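Steaming Buns in a Small Electric Steamer: Setup, Loading and Care

Last updated: February

14 comments | 37 shares

These notes cover round plain buns cooked in a countertop electric steamer, the kind with a stainless steel pot on a heated base and a flat perforated rack. Stovetop and bamboo steamers heat differently and are treated on a separate page. Times were worked out by Macarena Quiroga in the Prakville kitchen and checked by Abelardo Saavedra on a second unit.

Where to set up

Use a bare, level table near a wall outlet. A tilted base sends the water to one side and exposes part of the heating plate, and on most units the thermal cutout will trip before the buns are done. If the table is not level, shim the table legs and leave the steamer feet alone.

Allow enough width for three things side by side: the lid, the steamer and the plate. Right-handed cooks usually want the plate on the right and the lid on the left. Reverse the order if you are left-handed. The arrangement matters most at unloading, when both the rack and the lid are hot and there is no time to look for a clear spot.

Keep the power strip behind the steamer or off the table entirely. Water drips from the lid whenever it is lifted, so never carry the lid across the strip. Route the cord away from the front edge.

Water

Fill before the rack goes in. The water line should sit well below the perforations; if boiling water touches the rack, the bottoms of the buns turn gummy and will not recover. Two cups is correct for the unit used here. Larger pots need more, so measure once with the rack in place and note the amount on a piece of tape under the base.

Use hot tap water only if you intend to start the buns immediately. For buns that still need a final rise, start from cold and let the slow warm-up do part of the proofing.

Hard water leaves a gray ring on the heating plate. In Salinas, where the supply is hard, we descale every 21 uses.

Loading and unloading

Put the lid down first, flat on the table, with the handle up. Resting it on its handle leaves it free to roll, and a lid leaned against the wall will slide. Keep the plate close to the pot so that each bun travels a short distance.

Move one bun at a time. Grip it at the sides with light, even pressure and lift straight up until it clears the pot rim before moving sideways. Dragging a bun over the rim scrapes the skin. Lower it until the base is resting on the surface, then release.

On the plate, leave a gap between buns where you can. Hot skins that touch will bond as they cool and tear when separated. On the rack, the gap should be wider, at least half a bun, to allow for swelling. Place the first bun toward the back and work forward, so your wrist does not pass over buns already in position.
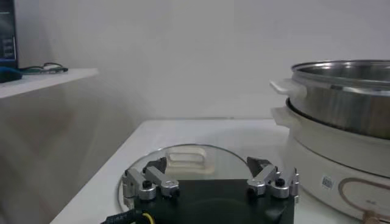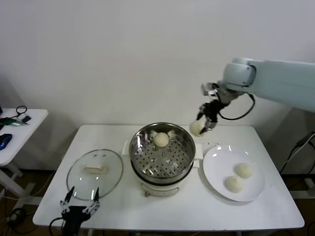
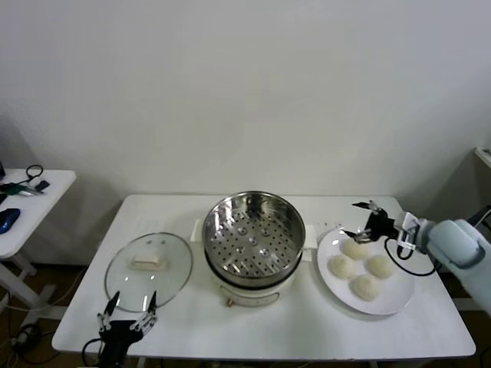
Glass lid to the left of the steamer, round white plate to the right in the second and third views.

Steaming times

Times start when steam is visible under the lid, with the control turned to its highest setting.

Small buns, fresh dough: 12 minutes
Medium buns, fresh dough: 15 minutes
Medium buns, cooked and chilled: 6 minutes
Medium buns, cooked and frozen: 10 minutes

Do not thaw frozen buns first. Thawing wets the skin and produces blisters.

Add one minute for a full rack. Do not lift the lid to check. Each opening drops the temperature inside the pot and can collapse a filling-free bun in the first half of the cook.

When the time is up, switch off and wait two minutes with the lid on. Then raise the far side of the lid slightly so the steam leaves away from you, and take the lid off level. Tilting it over the rack pours the collected water onto the buns.

Preventing sticking and wet spots

Cut a square of parchment for each bun, slightly larger than its base. A single sheet over the entire rack blocks the holes and slows the cook. Oiling the rack works but leaves a yellow film in the perforations that is tedious to remove.

Yellow or translucent spots on the top of a bun are drip marks. A thin cotton cloth tied around the lid absorbs the condensation. Knot the corners above the handle so that no fabric hangs near the base.

Wrinkled skins have several causes: overproofed dough, a lid opened too early, or dough that was not kneaded long enough after the rise. If every bun in a batch is wrinkled, check the proofing time first. If only those near the rim are affected, suspect the lid fit.

Internal temperature

For filled buns, confirm the temperature with a probe. Insert it from the side, near the base, where the hole will not show. Meat fillings need to reach 165 degrees F at the center. Plain buns do not need probing; press the top lightly, and if it springs back they are done.

Cleaning

1. Unplug the base and let it cool completely.
2. Remove the rack and soak it in warm water for 20 minutes. Dough residue softens and brushes out of the holes.
3. Wash the lid by hand. Dry under the metal rim with the corner of a towel, where water stays trapped.
4. Wipe the base with a damp cloth. Do not immerse it.
5. Store with the lid upside down over the pot and a folded cloth between them, so the inside can air out.

115 people found this page useful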